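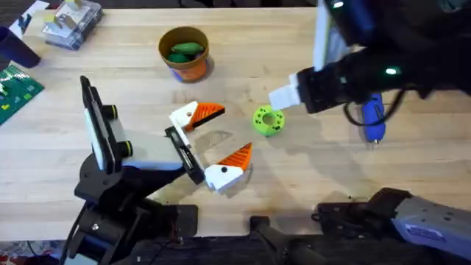
Two arms and a green ring on the bench, with the left gripper open.

Handover planning (two-arm)

Handover planning is the bit of robot software that decides how two arms share one object: which arm picks it up, where the other one takes hold, and when the first lets go. I've been writing the pages on this wiki about Omeleck, our planner, and this is the one I get asked about most, so I'll try to keep it plain!

What it has to work out

Start with the object. A ring is a lovely thing to practise on (it has a hole, it has an outside edge, and it looks much the same whichever way you turn it), but that sameness is a nuisance for the planner. Omeleck makes a list of possible grips, 86 for our usual ring, and throws out any where the fingers would hit the table. Then it pairs up what's left, one grip for each arm, and drops the pairs where the two grippers would be trying to sit in the same spot. You'd be amazed how short the list gets after that.

Next comes the meeting point. We used to fix this by hand, halfway between the bases, and it worked until somebody put a pot of bits there. Stavros Kelmendi rewrote it in April so the planner tries 40 points in the space above the table and scores each one by how far the joints are from their limits. I like his version a lot, though it does pick some odd-looking poses.

Who moves first

Both arms run from one clock. Munro, the control layer, takes the joint paths and sends them out together, and each arm has a "claim" on a chunk of space while it's in there. If the other arm wants that chunk, it waits. Early versions let both arms wait for each other forever, which Drita Đorđević fixed by giving one arm priority for the whole job. Crude, but I haven't seen it lock up since.

Letting go

This is the fiddly part. The receiving fingers close, Munro checks that they stopped before they were fully shut (so there's something in them), and only then does the giving arm open, 11 steps from closed to wide. Soft fingertips make the check a bit vague, as they squash. Gorazd Radulović thinks we should be reading motor current as well, and he's probably right, but it's not in the main branch yet.

Things around the object

The planner treats anything that isn't the target as a box with a 10 mm margin. Cups and tubs are fine like that. A cable isn't, and neither is anything long and awkward such as a glue gun, where the box ends up huge and blocks half the good paths. You can draw a tighter shape by hand in the scene file if you've got the patience.

See also: Munro (control layer); Grip lists; Scene files; Claims and waiting

Last edited 6/25/23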